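Carngate Workshop Group
Minutes, July review meeting

Present: Funmilayo Bashir (chair), Ross Paterson, Ha-neul Jeon, Chidubem Ogbonna
Apologies: Kayode Uzor (sent written comments)
Minutes taken by Ha-neul Jeon

1. Last meeting
Minutes accepted with one change. The Bilgin lease runs for 12 months, not ten.

2. Povley hand-held gripper kit
Ross reported on the trial set. The kit comes as a pair, one gripper for each hand, with the marker plates and cables included. The supplier, Lavberg, has offered it on a 45-day trial. After that we either buy or send it back.

Chidubem went over the cup task, which is the one we want for the first set of recordings. The operator works at the table with a gripper in each hand and handles paper cups at the two-well wire holder. Ross would like to keep this task as it is for the whole trial so that sessions can be compared. Agreed.

Funmilayo asked if the cables get in the way. Chidubem said he has got used to them when standing still, but he would not want to walk far with the kit on. Ross will ask Lavberg if a longer cable is sold separately.
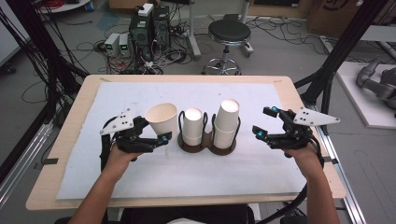
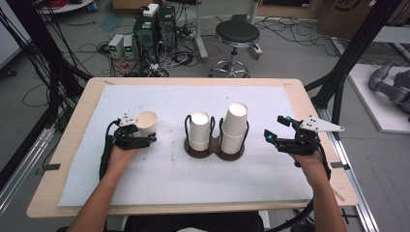 Povley kit at the cup task. First picture: cup held in the left gripper. Second picture: left gripper at a cup standing on the board.

Kayode's comments were read out. He thinks the grip is fine for short sessions but wants a limit of 40 minutes before a break. He also finds the written setup guide poor, mainly the part on checking the markers, and had to call Lavberg twice. Ha-neul had the same trouble with that section and has started a one-page version for our own use.

There was some discussion of price. The quote covers the kit and 2 years of support, but spare fingers are extra. Funmilayo does not want to sign anything until spares are priced in writing. Ross said Lavberg promised this by phone and he will chase it.

Chidubem asked for thin cups and heavier cups to be tried in separate sessions — he expects the thin ones to crush more easily. Ross agreed, but only after the first set is done.

Decision: carry on with the trial. No purchase yet.

Actions
Ross: written price for spare fingers; ask about cable length.
Ha-neul: finish the one-page setup sheet and send it round.
Chidubem: keep a log of dropped and crushed cups for each session.
Kayode: confirm the break limit with the other operators.

3. Cup supply
Chidubem will order more paper cups, same size as now. Funmilayo approved the cost.

4. Floor cables
Funmilayo asked for the cables on the floor behind the table to be tied up or covered. Ross has cable covers on order and will fit them when they come. Until then, people should go in from the other side.

5. Any other business
Ha-neul asked for a second key to the storage room. Funmilayo will get one cut.

Next meeting in August, same room, 2 p.m. Ross to bring the Lavberg quote.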